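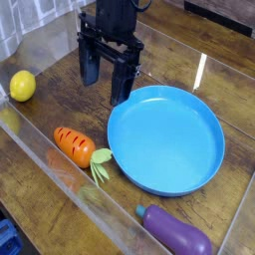 1/ Play food on a tabletop tray: notes on storage, cleaning and wear

Byline: Shireen Masilela
December 2024

We use cookies to remember your settings and to count visits. Accept all | Manage choices

I look after the toy shelves at Pitden, a lending library for play equipment. Play food is the most borrowed category and the worst documented. This thread covers one small set: lemon, carrot, eggplant, blue plate. Corrections welcome.

2/ First, the surface. Play food is round or tapered, and it rolls. A low barrier fixes that. Clear acrylic walls on a wooden tabletop do the job and keep everything visible from a seated position. A fabric mat slows the rolling but collects lint, and the lint ends up on the toys.

3/ Acrylic scratches. Use a damp microfiber cloth and one drop of dish soap. No paper towels, no glass cleaner with ammonia. Ammonia causes fine cracks that start at the edges and corners, where the material is already under stress.

4/ Check the corners monthly. Press each joint with a thumb. If a wall moves, take the tray out of service until the joint is redone. Tape is not a repair. It leaves a residue, and the solvent that removes the residue also clouds the panel.

5/ The wood. A distressed finish hides marks well, which is good for appearance and bad for inspection. Knots and dark streaks look the same as a stain or a dent. I run a hand over the surface with the lights off and a flashlight held low. Raised grain shows up at once.
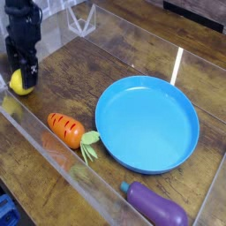
6/ Wipe along the grain, then dry it right away. Water that sits against the foot of an acrylic wall gets drawn under it and leaves a pale line on the wood. I have refinished one tabletop for this reason and would prefer not to refinish another.

7/ The lemon. Smooth yellow toys show dirt before anything else in the set, mostly as gray finger marks near the tip. Warm water and dish soap take it off. Melamine sponge also takes it off, along with the gloss, and the dull patch then picks up dirt faster. Don't.

8/ The carrot is the difficult one, on account of the leaves. The orange body wipes down in a few seconds. Soft, flat leaves like these should not be soaked with the body. Dab with a barely damp cloth, press flat between two dry towels, and leave overnight.

9/ Test the leaves before every loan. Grip the whole bunch and pull steadily for 3 seconds, then pull each leaf separately. If one shifts at the base, the carrot comes out of circulation. Lizelle Mathebula wrote this step into our checklist in September and we now find loose leaves much earlier.

10/ The marks on the carrot body are short red dashes set in rows. Printed or painted, I treat them the same way: no alcohol wipes. Alcohol lifts a lot of surface color on toys, and it does so unevenly. Soap first. If soap fails, accept the mark.

11/ The eggplant. Purple body, small teal-blue cap. Glossy dark colors hide grime and show scratches, the reverse of the lemon. Store it in its own cotton bag. Ours used to travel loose in a bin with wooden blocks, and the finish on the old one was a map of that bin.

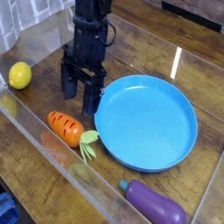 12/ Cap seams deserve a minute with a soft toothbrush. Anything molded in two colors, or assembled from two parts, tends to hold a dark line at the join. Brush dry first. Brushing wet turns loose dust into paste and pushes it further in.

13/ The plate. Round, light blue, shallow, raised rim. It gets used as a plate, a pan, a lid, a hat and a steering wheel. The size matters more than the color: a child can put the whole meal on it and carry it away, which is most of the game.

14/ Plate inspection is two passes. Pass one: run a fingertip around the rim, both sides, feeling for nicks. Pass two: set it on a flat surface and press opposite points of the rim. A rocking plate has usually been through a hot dishwasher. It won't recover.

15/ Storage. I tried the stacking crates from Travero and the zip cases from Stuker. The crates won for us because the plate lies flat in the bottom and the food goes on top. In the cases the plate stood on edge and pressed into the carrot leaves. Your plate may be smaller.

16/ Labels go on the crate and never on the toys. Adhesive on play food gets picked at, then chewed. Our label lists each item by color and name, in the order it should be packed: blue plate, purple eggplant, orange carrot, yellow lemon.

17/ Anqi Tang asked why we don't add more food to this set. We did, for a while. Returns came back incomplete far more often, and sorting took longer than cleaning. A short list can be checked at the desk while the borrower is still there.

18/ Drying. Wire rack, room temperature, no direct sun. Turn the pieces once. Hollow toys with a pinhole need to be squeezed out and left hole down - if water comes out gray, discard the toy. Bleach does not reach the inside in any way you can verify.

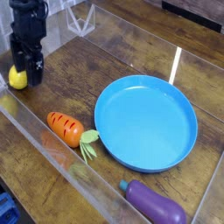

Lemon, carrot and blue plate on the wooden tabletop, acrylic walls around them.

19/ On reflections. Clear walls mirror bright toys, and a smear on the panel can pass for a reflection. Empty the tray before you judge whether the acrylic is clean. Look at it from two directions. Svitlana Tkachuk uses a sheet of black card behind each panel, and I have copied her.

20/ Replacement parts: we buy single pieces when we can. Dineo Modise keeps a box of orphans sorted by color, and a spare lemon has come out of it more than once. A replacement doesn't need to match exactly. It does need the same pull test and the same wash.

21/ Full order of work for one return: count in, dry brush, wash the hard pieces, dab the leaves, rinse, rack, wipe the tray, wipe the wood, pull test once dry, pack, label. Do the pull test last. Damp joints give a false pass on some glues and a false fail on others.

22/ Still open: a cleaner that takes crayon off matte plastic without polishing it. Baking soda paste is too aggressive and oil leaves a film. If you have a method, reply with the product and how long you left it on.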